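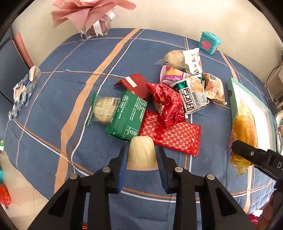 Cómo preparar la comida para un viaje largo en autobús

23 de enero de 2018

El trayecto de Uvendale a Montes son 920 kilómetros y casi todo se hace de noche. El autobús para dos veces: una en Prolton, donde hay cafetería, y otra en un área de servicio con máquinas que a esas horas pueden estar vacías. Llevar comida propia sale más barato y permite cenar cuando uno tiene hambre. Lo que sigue vale para esa ruta y para cualquier otra de duración parecida.

Antes de comprar

Mire el horario y apunte las horas en que comería normalmente si estuviera en casa. En un viaje nocturno suelen ser una cena, algo pequeño de madrugada y un desayuno. Casi todo el mundo lleva demasiada cantidad para la noche y se queda corto por la mañana.

Consulte también las normas de la compañía. Algunas no dejan comer a bordo nada caliente ni con olor fuerte, y otras prohíben las bebidas sin tapa. Si el viaje cruza una frontera, la fruta fresca, los embutidos y los quesos pueden quedarse en el control. Los productos envasados de fábrica y con la etiqueta entera suelen dar menos problemas, pero conviene comprobarlo en la página oficial del país de destino.

Qué llevar

Para la cena, un bocadillo de pan con corteza. El pan de molde se aplasta y se humedece. Funcionan bien la tortilla francesa muy hecha, el queso curado o el pollo asado frío, siempre que se coman en las primeras horas. El tomate en rodajas, aparte, en un recipiente pequeño con tapa.

Para la madrugada, algo seco y que no haga falta partir: frutos secos, galletas, un bizcocho individual. La bollería envuelta por unidades aguanta bien y lo que no se abre sirve para la vuelta. El chocolate, solo en invierno. En agosto la bandeja portaequipajes se calienta mucho mientras el autobús espera en el andén.

Para el desayuno, un plátano poco maduro o una manzana, y pan dulce o cereales en barrita. El yogur no es buena idea después de una noche entera fuera de la nevera.

Agua: una botella grande en la mochila y una pequeña en el asiento, que se va rellenando. El café se puede dejar para Prolton.

Qué no llevar

Atún, huevo duro, mandarinas si el vecino de asiento va dormido, patatas fritas en bolsa ruidosa, mayonesa casera en cualquier época del año. Tampoco refrescos con gas que hayan ido dando tumbos en la maleta.

Cómo guardarlo

1. La tarde anterior, ponga toda la comida junta sobre la cama o una mesa y repártala por horas. Lo que no tenga hora asignada se queda en casa.

2. Revise las fechas de caducidad y mire que los envoltorios no estén abiertos por una esquina. Si alguien del grupo tiene alergias, lea las etiquetas en este momento, con buena luz.

3. Quite las cajas de cartón grandes, que ocupan sitio, pero conserve el envoltorio individual. Si la lista de ingredientes solo viene en la caja, recórtela y guárdela en la bolsa.

4. Use una bolsa de tela distinta para cada comida. La de la cena va arriba del todo y la del desayuno, al fondo.

5. Lo blando, en un recipiente rígido. Una fiambrera de plástico corriente es suficiente.

6. Meta en un bolsillo exterior servilletas, toallitas, una cuchara y 2 bolsas de basura. Una para los restos y otra por si la primera se rompe.

7. El bocadillo se prepara lo último, 30 minutos antes de salir de casa, y se envuelve en papel y después en un paño.

Durante el viaje

La bolsa de comida va a los pies o en el asiento, nunca en la bodega. Parece evidente, pero en la estación de Rerneo los conductores recogen también las mochilas pequeñas si las ven en el suelo del andén, y luego no hay forma de recuperarlas hasta la siguiente parada.

Cene en la primera hora u hora y media, con las luces del autobús todavía encendidas. Después es difícil encontrar nada sin despertar a los demás. Deje a mano lo de la madrugada antes de que apaguen.

Si se marea con facilidad, evite lo graso y coma cantidades pequeñas. Las galletas saladas suelen sentar mejor que las dulces.

Presupuesto

Para una persona, la compra entera me cuesta menos que un menú en la cafetería de Prolton. Para una familia la diferencia es mayor, sobre todo en bebidas. La consigna de Montes abre 60 minutos después de la llegada del autobús, de modo que el desayuno se puede tomar en los bancos de la entrada mientras se espera.

Agnes MacBrayne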